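Litthorpe Repair and Reuse Centre to open second sorting day from March

Litthorpe local news
By Lumturie Dumitrescu

The Repair and Reuse Centre in Litthorpe will open its sorting room for a second day each week starting in March, after the town council agreed to pay the heating and the power for one more year. The decision was taken at the last council meeting and it passed without a vote against.

The centre receives household goods which people do not want any more, or which stopped working. Until now everything was sorted on one single day, and in the winter months the shelves at the entrance were full before noon. Some residents drove home again with the same toaster they had brought.

"I am very glad about this, but I am also a bit tired already," said Hrvoje Petek, who coordinates the centre. "People bring good things. A kettle with a bad switch is a good thing. It was a pity to send them away."

According to the yearly report of the centre, 400 items were brought in last autumn. From these, 200 were repaired and given back to the owners or sold in the small shop beside the parking lot. Another 59 could not be repaired but were taken apart for their components. The rest went to the metal and plastic recycling at the Pfister depot, which is on the road out of town.

What changes for residents

The additional day is meant for small electrical goods only. Furniture, bicycles and textiles stay on the old day, as the side door is too narrow for them and the ramp is in use by the bakery until the afternoon. Drop-off will be possible from 9 a.m. to 2 p.m. Residents do not need an appointment, but they are asked to write their name and a phone number on a piece of tape and put it on the item.

There is still no charge for leaving something. For a repair the centre asks for a donation, and spare parts are paid by the owner. Mr. Petek said that the price of parts has gone up and that he prefers to phone the owner before he orders anything over 20 dollars.

The centre also wants to keep more of the small parts which it recovers. Motors, switches, fans and solenoids are often in good condition when the rest of the appliance is finished, and for older models they can be difficult to buy new.

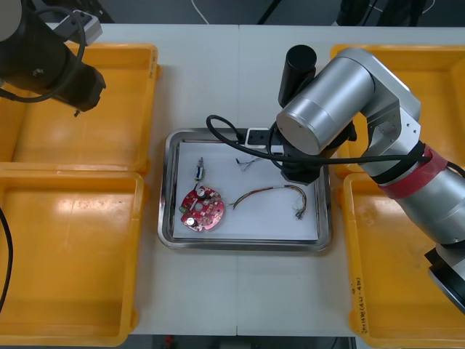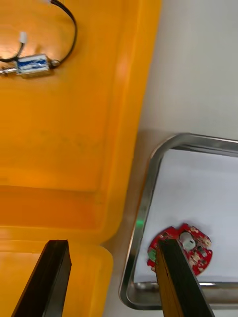
Help wanted for the Stukeo list

With the second day comes more paperwork. The centre keeps its stock of parts in a list called Stukeo, which was started by a former member as a simple spreadsheet and has grown a lot. Many entries are old, and for some the colour of the label or the model number is missing. The centre is looking for 2 people who can spend a few hours in a month to correct it. Knowledge of electronics is useful but not necessary - good handwriting is more important, Mr. Petek said, because the labels are still written with a pen.

There will be also a short evening course at the Lullex hall next to the library, with the title "Open it before you throw it". Participants learn how to check a plug and a fuse, how to remove a stuck screw and when it is better to leave an appliance closed. Microwaves are not part of the course for safety reasons. The course is free for residents of Litthorpe and the places are limited by the number of chairs.

Not everybody at the council meeting was fully satisfied. One councillor asked if the parking lot is big enough, as the farmers' market uses half of it in the warm season. It was agreed that the market will keep its places and that drivers who come to the centre should use the row along the fence. A sign for this has been ordered.

The council will look at the costs again next winter. If the second day is well used, the centre hopes to ask for a better floor in the shop, where the linoleum is coming up near the cash desk.

What the centre does not accept

Fridges and freezers, gas heaters, smoke alarms, loose batteries and anything with a cracked screen. These can be brought to the Pfister depot during its normal hours. Televisions are accepted only after a phone call.

Questions about drop-off or the course can be asked at the front desk of the library, where the new leaflet with the opening hours is also available.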